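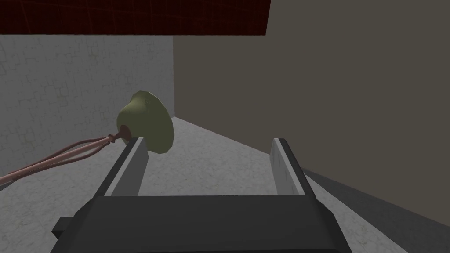 Rendered view from behind an open gripper, with a green bell-shaped object and trailing cords just beyond the left finger

Room resetting at Wonisdale

Room resetting at Wonisdale is the partly automated preparation of furnished rooms between lets at the Wonisdale residence in Dilterton. The work consists of returning furniture and small objects to their listed places, setting aside articles left by the previous occupant and recording faults. It was done entirely by hand until the introduction of the Suteo system, a two-armed mobile robot supervised by the resetting staff. New tasks are prepared in Han, a simulation program in which rooms, objects and the robot are rendered by computer.

Background

Wonisdale has 203 furnished rooms. Under the manual arrangement each resetter worked alone from a printed room sheet and signed it on leaving. Cleaning, laundry and repairs were separate trades and have remained so.

The proposal to automate part of the work came from Fabian Baumgartner, then head of room services. It was limited to the handling of small loose objects on tables, desks and floors. Bed making, window checks and the moving of heavy furniture were left out. A later request to add chairs was refused on the grounds that the clearance between chair and desk varied too much from room to room.

Simulated rooms

A task is built in Han before it is tried in a real room. The rooms are assembled from a stock of walls, floors and furniture, so that one layout can be repeated with different surfaces and objects. Views are taken from the body of the robot and from behind the gripper. Body views are often steeply tilted, and resetters learning to supervise the system are taught to read them without correction. 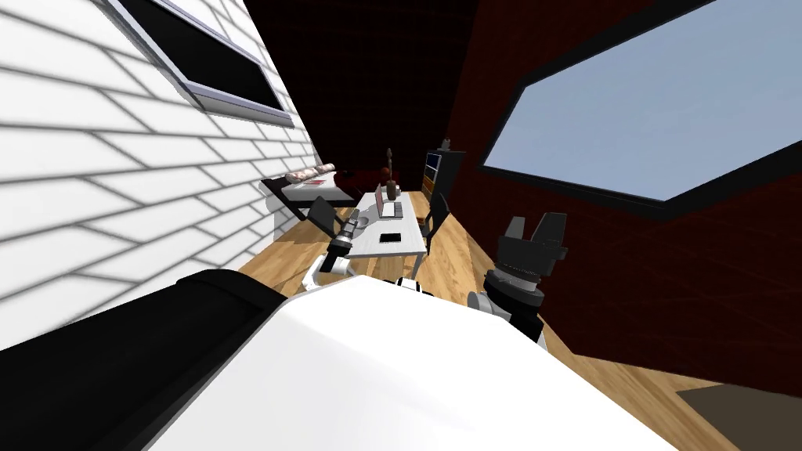 Two-armed robot in a simulated room, with a laptop and a phone on the desk ahead

Each task must be completed in simulation 100 times under the current settings before it is released. A failed attempt returns the count to zero. The person who built the task may not release it. Attempts are classed as complete, incomplete or unsafe, the last class including any contact with furniture that the task does not call for.

Objects with cords or other flexible parts are treated as a separate group. Their position after lifting is harder to predict than that of rigid objects, and a cord may catch on a table leg or be trapped below a finger. Most are still handled by a person.

Working arrangements

The room sheet was replaced by a task list shown on a screen. A supervisor starts the robot, watches the views and takes over when it stops. The original staffing plan gave each supervisor 8 robots. This was reduced after a trial in February, when stops in several rooms at once left robots waiting and supervisors unable to say which had been dealt with. The present limit is three.

Supervisors work in periods of no more than two hours at the screen, followed by work in the rooms. The rule was written by Xiuying Ren, a former resetter who became task editor. Her notes on the change record that staff who spent whole shifts at the screen lost familiarity with the rooms and became slower at judging whether an object was out of place or simply unusual.

Seven grades of resetter were merged into two, supervisor and task editor. Both are open to former resetters after training. Pay for the lower of the old grades rose on transfer, while the allowance for working alone was withdrawn. The withdrawal was disputed, and a reduced allowance was restored for night work. 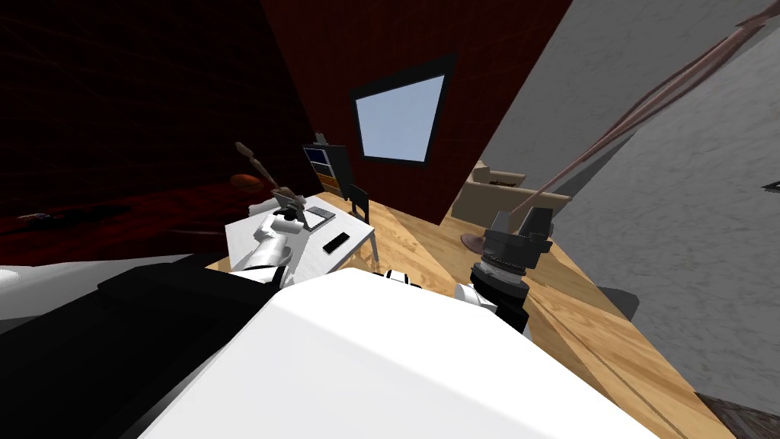 Simulated view of a table holding a smartphone and a tablet, with one gripper above its near edge

Personal articles

Phones, tablets and similar articles are subject to a separate rule. In simulation they are used as ordinary test objects. In real rooms the robot does not lift them. It stops and marks the position, and a resetter attends, enters the article in the register and removes it. The same procedure applies to keys, documents and medicines.

Effects on the work

Bending and reaching to floor level have decreased, and fewer strains are reported by staff in the supervisor grade. Reports of tired eyes and stiff necks have increased. The time taken for a single room has not fallen, although resets can now be carried out before 6 a.m., when few staff are present.

Resetters formerly decided the order of work in a room for themselves. The order is now fixed by the task list, and changes must be requested from a task editor. Ren has described this as the main loss in the new arrangement. Baumgartner's review gave more weight to the fault records, which became more complete once entries were made at the screen. A procedure allowing supervisors to reorder tasks within a single room is under trial on the ground floor.

See also

Task release
Supervised autonomy
Lost property register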